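Home Reviews Workplace Tools About Contact

Search reviews...

Orkis by Kershaw: a season with the robot rehearsal software

I manage housekeeping and setup for Akel, a company that rents out furnished apartments by the month, and when the owners told us we'd be trying a two-armed robot for some of the tidying and resetting, my crew had plenty of feelings about it (so did I!). Before any machine came through the door we spent most of December with Orkis, the program from Kershaw where you build a rendered room, put the robot in it and let it practice. I've been asked about it so many times since then that I'm finally writing it all down.

Getting started was easier than I feared. You choose furniture, wall and floor finishes and small props from the library, set the robot down and give it a job. My first room took me the better part of an afternoon, and now I can put one together in 15 minutes, coffee included. The colors lean toward the wild side, and none of our apartments has anything like that teal furniture, but we were there to think about reach and clearance, so I let it go.

What I love is the choice of views. The wide one gives you the arms and the furniture together, and the close ones put you right at the fingers, where you start to understand how awkward a big lampshade really is. One of my longest-serving people watched a practice run and said, "Well, it needs to come at that from the other side," and she was right, and we changed the job that same evening. 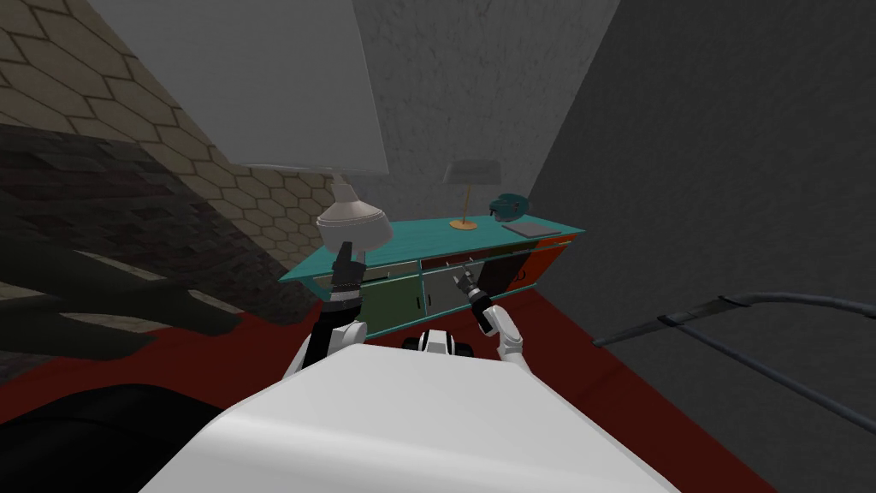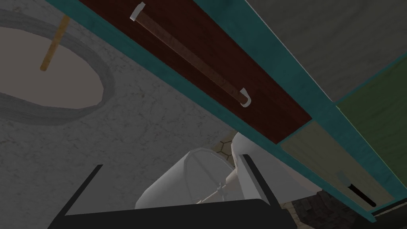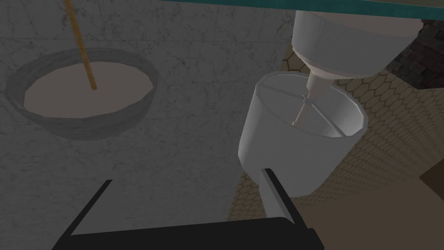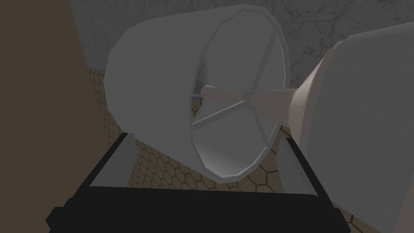 Robot practice in Orkis. First, the sideboard with the small lamp and helmet on top; then the drawer fronts close up, the mixing bowl with batter in it, and the big white lampshade at the gripper.

Now, what it changed for us. Two of my crew have become our room builders, with a raise attached (I pushed hard for that), and they spend their Friday mornings at a desk setting up jobs. They know where guests leave things and which drawers stick, and that kind of knowledge used to live in their heads and never got them a dime. On the other side, there's more sitting and more screen, and one of them misses the walking around. Another tried the desk for a week and asked to go back to her floors, and I said of course.

We have 48 apartments and I'd say roughly half have a room in Orkis so far. We ran 200 practice jobs before we let the owners talk about dates, and I'm glad we held out, as it gave everybody time to complain properly.

My gripes: the manual reads like it was written for engineers, the close views can be hard to get your bearings in when the camera is tilted, and a seat costs $70 a month, which adds up once you have several people on it. We also looked at Adberg, which is cheaper and has nicer help pages, but you only get the wide view and my crew didn't take to it.

Four stars out of five from me. If you do buy it, sit the people who clean the rooms down in front of it on the first day, and bring snacks, because they will have opinions and you'll want to hear every one of them.

We use cookies to remember your preferences. Accept Manage settings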